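The Gripper That Wouldn't Let Go

Have you ever picked up one sock and found a whole T-shirt hanging off it? Robots have that problem too! And in November, at a workshop called Brermont, it led to one very stubborn tug-of-war.

Brermont is working on a laundry robot named Dirnano. Its job sounds simple: pick up clean clothes and put them in a pile. But clothes are some of the trickiest things a robot can touch. A cup is always shaped like a cup. A pair of pants can be flat, bunched up, inside out or hanging over something, and it changes shape again every time you move it!

To learn the job, Dirnano needs lots of practice grabs to copy. People make those by holding a gripper in their own hands and tidying up with it, the same way you might use kitchen tongs.

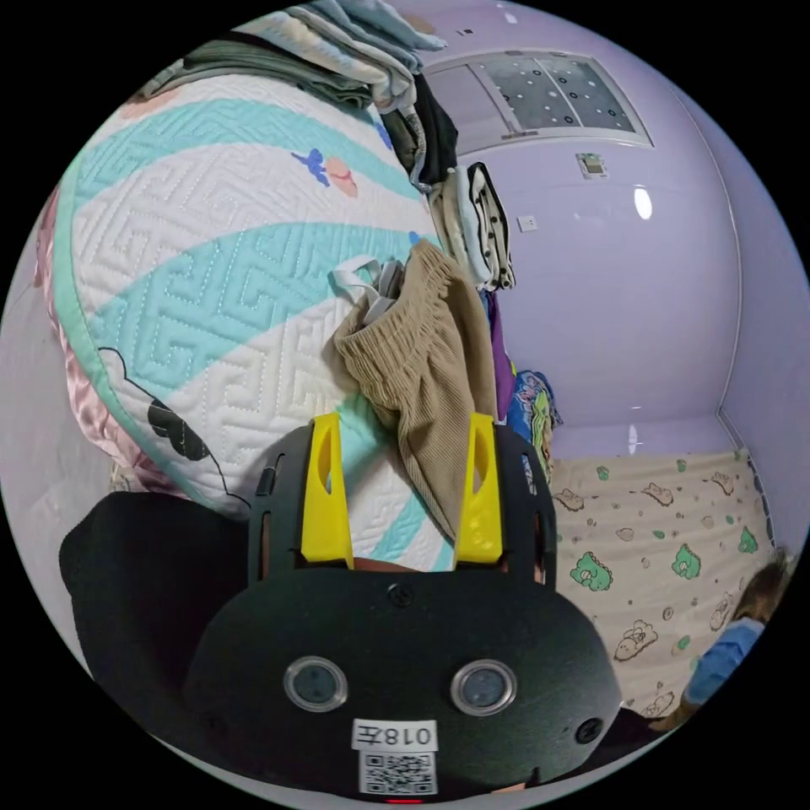 Now for the trouble. One Sunday, Dirnano reached for a sweater lying on a bed. Its fingers closed and it started to lift. Up came the sweater, and up came the bedsheet too! The fingers had pinched both layers together.

You or I would feel the extra tug and let go. Dirnano didn't. It was set to pull harder whenever something felt heavy, so it pulled harder. The sheet was tucked in tight and pulled right back. After 3 seconds the motor got too hot, and the safety switch shut everything down. The arm stopped in midair with its fingers still shut.

Nobody was hurt, and the sweater was fine (a bit stretchy around the neck). But engineer Tahira Ghumman wanted to know exactly what had happened. She and her team played back 400 grabs, looking for the same mistake.

They found 2 causes. First, the fingers were going down too far before they closed, so they scooped up whatever was underneath. Second, the robot had no rule for giving up. Imagine playing tug-of-war with a tree and never stopping to wonder why the tree isn't moving!

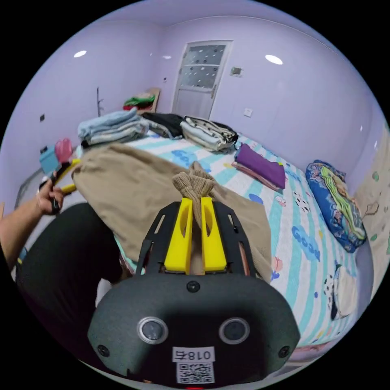 Got it! Two yellow fingers pinch a bunch of beige knit fabric.

So the team made some changes. Now Dirnano starts each lift slowly, just a tiny bit, and checks how hard the cloth is pulling back. If the pull is too strong, the fingers open and it tries a new spot. After three bad tries, it stops and beeps for a person to help.

They also moved the big red stop button. It used to be behind the robot, so you had to walk past the arm to reach it. Now it's right by the door!

Try it yourself: Lay a T-shirt on a blanket. Using only your thumb and one finger, pick up the shirt with your eyes closed. Did any blanket come along? Try again, pinching higher up, and see if you can feel the difference.

Word to know: A gripper is the part of a robot that does the holding. Some have two fingers, some have more, and some use suction cups like an octopus!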